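Why Did the Robot Stop? A Story About a Loose Plug

Have you ever been talking on the phone with your grandma when the line went crackly, and you caught only every other word? You probably said "What? What?" a few times and then gave up and waited. Robots can have that very same trouble, and today I want to tell you about a robot named Fokham who had it badly one morning in October.

Fokham is a robot on wheels with one long arm, and it lives in a workshop called Skolora, where people teach machines to carry things from one shelf to another. It learns by copying. A person puts on a set of straps and sensors, moves an arm, and the robot moves its own arm the same way. If you have ever played the mirror game with a friend, you already know how this works!

On the morning I'm telling you about, a man named Houshang Talebi was wearing the straps. He lifted his arm, and Fokham lifted its arm. He reached to the left, and Fokham reached to the left. Everything was going along nicely until Houshang bent down to reach a low shelf, and Fokham, who should have bent down too, stopped dead with its arm in the air. A red light came on. Then, for 17 long seconds, nothing happened at all.

Now, you might think the robot was broken. I thought so too when I first heard the story! But Fokham was doing just what it had been built to do. You see, a robot that is copying a person has to hear from the sensors over and over again, many times every second. Each little message says something like "the arm is here now" and then "the arm is here now" and so on, all day long. If the messages stop coming, the robot doesn't know where the person's arm has gone. It could guess, of course. But a robot arm is heavy and strong, and a wrong guess could knock over a shelf or bump somebody on the head. So the people who built Fokham gave it a rule: when you can't hear, hold still. Engineers call this a safety stop.

The next job was to find out why the messages had gone missing, and for that they called Rostam Heydari. Rostam is the sort of person who takes things apart very slowly and puts every screw in a cup. The first thing he did was switch everything off, and he wouldn't let anyone touch a single strap until he had. (That is a good rule for you as well. Never poke at something electric, and always ask a grown-up to unplug it.)

Then he looked at the robot's diary. Yes, robots keep diaries! Theirs are called logs, and they are terribly dull to read. Fokham's had 2,113 lines in it from that one morning, and Rostam read them with a cup of tea next to him. Near the end he found what he was looking for. The messages had dropped out three times, and every time it was just as Houshang leaned over.
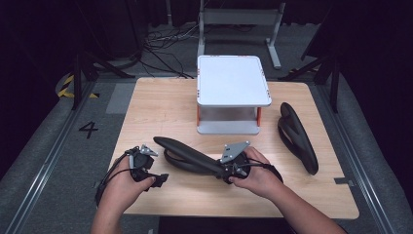
So Rostam had a clue, and it pointed to the wires. When you bend over, your clothes pull tight across your back, don't they? A cable can get pulled tight in the same way. Rostam followed it along with his fingers, a tiny bit at a time, until he came to a plug that wiggled. It should have clicked firmly into its socket, and it hadn't. Whenever Houshang leaned over, the cable tugged the plug out by less than the width of a pencil lead, and the messages stopped.

Rostam pushed the plug in until it clicked. He also left the cable a little more slack, so that it could move when a person moved. Then Houshang put the straps back on and bent down 15 times in a row, which made him quite pink in the face, and Fokham bent down with him every time.

The workshop has a new habit now. Before anybody starts the mirror game, they give each plug a gentle tug to see that it's snug, and they try out the stop button too. It's a bit like checking your shoelaces before a race.

If you'd like to try being Fokham, find a friend and play the mirror game yourselves. One of you is the person and the other is the robot. The robot has to copy everything, but whenever the person says "crackle," the robot must freeze until it hears "clear." See how long you can stay still on one leg!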